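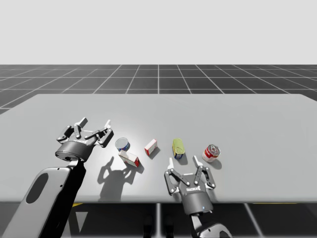
Dradora Tabletop

Dradora Tabletop is a simulation kit for two-armed robot manipulation, developed by the software firm Nellden and first released on 21 March 2022. It lets a user practice grasping, sorting and handing over household goods with a pair of virtual arms and grippers, all on an ordinary desktop computer. The kit is best known for its grocery tasks, in which cans and small boxes sit on a plain gray table over a gridded floor, and for how quickly a newcomer can get an arm moving in it.

History

The kit grew out of a teaching tool written by Serpil Sezer, who wanted her students to have more time at the controls than a single lab bench could give them. Edivaldo Figueiredo joined her at Nellden to rewrite the contact model, and Tainá Sampaio built the first set of grocery items. An early version called Holanda had one arm and only simple blocks. Adding the second arm took most of the development time, and it changed the kit completely: suddenly one gripper could steady a box while the other turned it!

Features

The standard package includes 7 table layouts and a library of 664 objects, most of them the sort of thing found in a kitchen cupboard. Labels are kept on the cans and cartons, so the same items can be used to train vision software as well as to plan grasps. Light and shadow can be changed between runs. Each arm can be driven by script, by game controller or by a recorded demonstration, and the two can be mixed freely (a scripted left arm with a hand-driven right arm is a favorite for classroom demos).

Objects can be placed by hand or scattered by the program. The scatter tool is a real delight. It turns boxes at odd angles and lays cans on their sides, and a run of 600 different starting layouts takes around an hour to make on a mid-range machine. Every layout has a seed number, so a tricky one can be called up again and shared.

Editions

Nellden sells a classroom edition and a research edition. The research edition adds force readings at the fingertips and a tool for exporting motion logs. Vanatham, an add-on pack by Washington Portela, supplies soft packaging such as bags and pouches and works with both editions.

Reception

Aparecida Bezerra, reviewing the kit for a robotics teachers' newsletter, praised the smooth two-arm control and called the object library "a joy to dig through." She was less happy with the manual, which at the time covered only the scripting tools. Version 2 added a chapter on controllers and a set of practice tasks for beginners.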